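Writing Down How a Robot Handles Cloth

6 min read

Most robot safety documents assume a rigid part. The part has a drawing, the drawing has tolerances, and the gripper is set to match. Clothing has none of these. A shirt put down twice in the same spot takes two different shapes, and a procedure that specifies a pick position to the millimeter has no meaning by the second cycle.

Gianni Ferraro spent most of a year on this problem at Okcombe, where he edits the handling practice used by three sites that fold and sort garments. The current draft runs to 56 clauses. An earlier one had 189.

"The long version described the garment," Ferraro says. "The short version describes the grip."

The draft sets contact rules first. Fingers approach open. Tips come down on a single layer where one can be found, and a trim band or seam is preferred over open fabric. Printed areas are avoided as grip points. Closing force is set by the thinnest layer expected, and the operator records any change to it before the next cycle.

A separate section deals with the work surface. Upholstered surfaces are permitted, with a lower approach speed, as a soft surface yields under the fingertips and delays the contact signal. Surface condition is noted at the start of each session. 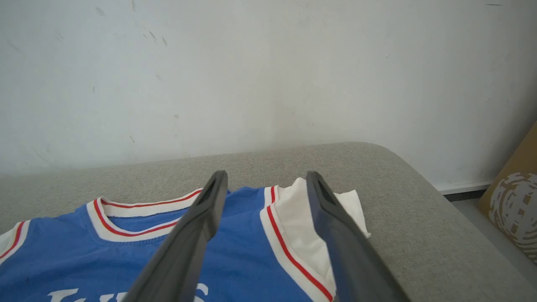
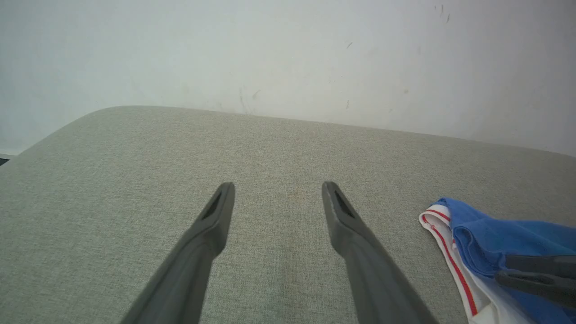
Two-arm work takes up the longest section. Clause 31 requires each arm to have a declared zone, and a shared zone may be entered by one arm at a time unless both are holding the same garment. When they are, neither gripper opens until the controller has confirmed the hold on the other side. The Forsyth site objected to the added delay and ran its own comparison over 3,000 cycles. It accepted the clause in April with one change, a shorter confirmation window for items without sleeves.

Inspection intervals were harder to settle. Ostus wanted fingertips checked every 4,000 cycles. Okcombe wanted a check at each shift change regardless of count. The draft now calls for whichever comes first, and defines wear as any edge that catches a test swatch drawn across it by hand.

Still open is the question of logging. Drostent, the third site, keeps wrist camera footage only for failed grips. Ferraro wants successful grips sampled too, so that a reviewer can compare finger placement between them. The wording of that clause goes back to the sites with the next revision.

14 comments | 56 shares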